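Small-arm cell guidelines: is anyone really following the Lurnora checklist?

Bench Automation > Rules and Good Practice

gantryghost wrote:
Our shop got handed the Lurnora bench cell checklist in March and was told it applies to every tabletop setup from now on, including the two-arm ones. I have read it front to back and I don't buy half of it.
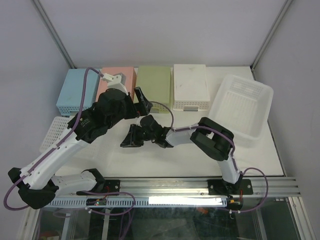 The part that bugs me is section four, cable slack. It says every moving cable must have "adequate service loop" and "no excess." Fine, but which is it? There's no number, no test, no way for an inspector and me to disagree and settle it. Same with the walls. It wants "a suitable barrier on three sides" and then says nothing about the fourth side, where the person stands.

So who uses this thing for real, and what do you do about the vague parts?

pelletjack wrote:
We use it. It's a checklist, not a law. You fill in the vague parts yourself and write down what you picked. Our sheet says run each arm through its full reach at low speed and watch the cable the whole way. If it snags, pulls tight or crosses the other arm's path, fail. Took an afternoon to agree on.

gantryghost wrote:
Then it's your rule and Lurnora gets the credit. What did you need their document for?

pelletjack wrote:
To make us sit down and do it. We hadn't in two years.

m_tolliver88 wrote:
I'm with gantryghost. I did a Bosuta install where the customer insisted on the checklist and we passed every line of it on day one. Second week, a cable loop hooked the corner of a bin and dragged it off the table. Checklist was still green. All those checks get done with the arms parked, and parked arms don't snag anything.

My own rule now is that big loose loops stay behind or outside the arm, never over the bins. If a loop has to pass over something, I clip it at the elbow and again at the wrist and cycle it 300 times before anyone signs.

quietservo wrote:
Where does 300 come from?

m_tolliver88 wrote:
It's what I can run before lunch.

quietservo wrote:
OK, well, that's at least as good as "adequate." But I've seen a jacket look perfect at 300 and be split at 3,000. A short run catches snags. It doesn't tell you a thing about wear. Those ought to be two separate lines on the sheet, and people keep mashing them together.

hexkeyharriet wrote:
Going to stick up for the checklist a little. The layout section is decent. Containers go in fixed places, anything with a lid gets tested with the lid on and off, shared reach gets marked on paper before the first run. If two arms can both get to the middle of the table, somebody has to write down which one yields. I've walked into plenty of places where the answer was "the software handles it" and nobody on shift could show me where.

gantryghost wrote:
I'll give you the shared reach part. I still say marking it on paper does nothing if the paper lives in a binder.

hexkeyharriet wrote:
Tape it to the wall of the cell then. Ours is.

rustybushing wrote:
What does everyone do about exposed boards under the mounts? The checklist says "electronics shall be protected" and our guy reads that as a full cover. I read it as don't put it where stuff falls on it. We had a cover on a Lorura bench and it cooked.

pelletjack wrote:
Cover with vents, wires tied off so that a tug lands on the tie and not on the connector. And keep the floor under the rail clear. That last one isn't in the checklist and it should be.

quietservo wrote:
Vents or not, I'd want a temperature reading after a full shift before I called it done. "It has vents" is the same kind of answer as "adequate service loop."

m_tolliver88 wrote:
Does anybody know if Bakilana is still doing their own version? I was told it had real numbers in it, 12 pages, and a stop test from the operator side.

hexkeyharriet wrote:
I've only seen a draft. It had numbers, but no word on how they got them, so I wouldn't get too excited. The stop test was good. You hit it with both arms moving and with the grippers closed on something, and you write down whether the part drops.

gantryghost wrote:
That one I'd sign up for. Most stop tests I've watched were done with nothing in the grippers, and then everyone goes home happy.

I'm going to rewrite section four for our shop with pelletjack's slow full-reach pass, a snag run, and a separate wear run at 3,000. If the Lurnora people want to object they can tell me what "adequate" means first. Will post the sheet when it's been through one inspection.

rustybushing wrote:
Post it before. I'd like to argue with it.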